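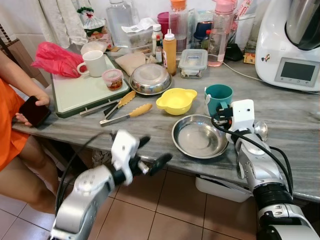 So my browser ate 22 tabs last night and I'm still a little sore about it. I use Closar, which I switched to in September after Sohail Kiani went on and on about how light it was (and it is! I do like it!). Then I clicked a link in a recipe newsletter, the window froze, and the whole thing just vanished. No error box, no "restore your session" button, nothing.

I opened it again, clicked the same link like a fool, and down it went a second time.

After some digging I found a thread on the Closar forum where a few people had the same problem. The link had a tracking tag on the end that went on forever, well over 1000 characters, and the preview bubble that pops up when you hover over a link chokes on it. You don't even have to click. Moving the mouse across it is enough, at least on my laptop. My phone opened the page just fine.

If you're stuck with this too, what worked for me was going into Settings, then Appearance, and turning off "Show link previews". Restart and you should be OK. Shanthi Dewan tried it on her work machine and hers stopped crashing as well, though she had to clear her history first – the bad link kept showing up on her start page and taking the browser down with it.

As for the lost tabs, I got 4 of them back from history and gave up on the rest. One was a long article about old train stations that I'd been meaning to read for weeks, so if anybody knows the one I mean, please send it my way!

There's supposed to be a fix in the next update. I've set mine to install automatically, and I'm leaving previews off until then. I kind of like it without them, to be fair.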